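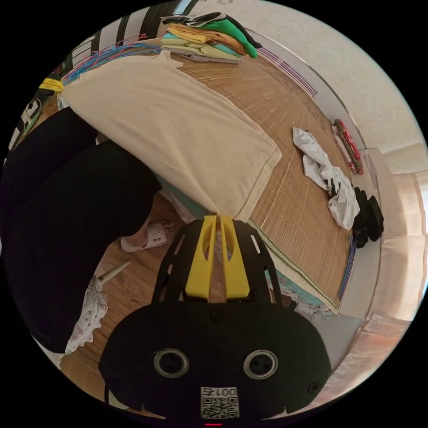
2 min read · 9 posts

1/ Back from the open day at Vivura on Thursday and my feet are killing me, but I promised a few of you a write-up, so get comfortable! I'm going to ramble.

2/ Hanyu Su showed our group around, and she was so patient with us. She must have answered the same question 17 times and still smiled at whoever asked it next.

3/ The part I loved most was the housework session. Bamboo sleeping mat, folded clothes stacked up at the top of it, a white thing lying in a heap, and the gripper with its two yellow fingers right at the corner of a beige pillow. I could have watched that all afternoon.

4/ You hold the gripper yourself (it's a hand tool, no arm attached) and go about the chore the way you would at home. Later on the recordings go to the team that trains the robots over in Bullitstead.

5/ Hanyu told us they have 2,599 recordings of bedding alone so far. Pillows, quilts, sheets, all of it. I make one bed a day and complain the whole time.

6/ And yes, they let visitors have a go!! I got 3 turns. Pillows are harder than you'd think – you want to grab a big handful, and with two fingers you have to go looking for a corner or a seam.

7/ A gentleman from Orellana asked why they don't start with something stiff, like a box. Hanyu said boxes come up plenty, but cloth never lies the same way twice and she'd like the robots to meet that early. Made sense to me, I have teenagers.

8/ Small gripe, the Fesix talk upstairs ran at the same time as the second demo, so I missed all of it. If any of you went, please tell me how it was – I heard there were slides on folding towels and I have opinions about towels.

9/ They're doing another one in August and I've already put my name down. Wear flat shoes and eat before you go, the coffee was lovely but the cookies went fast.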